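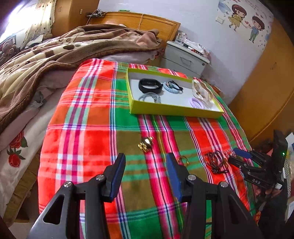 How to wash and dry cotton bed sheets so they keep their colour

Bright cotton sheets lose their colour mostly through heat, rubbing and too much detergent. The method below works for checks, stripes and plain dyed sheets. Pure white bedding can be washed hotter and isn't covered.

Before the first wash

Read the care label and find the highest temperature it allows. Then test for loose dye. Wet a corner of the sheet, press it between two pieces of white kitchen paper and leave it for five minutes. If the paper picks up colour, wash the sheet on its own until a repeat test comes out clean. Reds and dark blues can take three or four washes.

Salt and vinegar are often suggested for fixing dye. They don't do much for modern dyed cotton, so save them for the kitchen.

Washing

1. Shake the sheet out and treat any marks with a little liquid detergent. Leave for ten minutes.

2. Turn pillowcases inside out and close any buttons or zips.

3. Load the drum loosely, to no more than three quarters full. A double sheet and two pillowcases make a sensible load.

4. Use a detergent sold for colours. Ordinary powders often contain bleach.

5. Wash at 30 or 40 degrees. Keep the spin to 800 or below if creasing bothers you. Our own machine, a Widero, has a setting called Bedding that adds a second rinse, and we use it for anything new.

Sheets used every night want washing once a week, or once a fortnight if you have a second set.

Drying

Take the sheet out as soon as the cycle ends. Hold two corners, give it a hard shake and fold it over the line by about a third. Full sun fades dye, so in July hang it in the shade or bring it in once dry.

In a tumble dryer, choose low heat and stop while the hems are still slightly damp. Finish on an airer.

Ironing and storing

Iron on the reverse while damp, or skip it and fold the sheet straight from the line. Store it in a dry cupboard away from the window. Plastic bags trap damp, so use an old pillowcase to keep each set together.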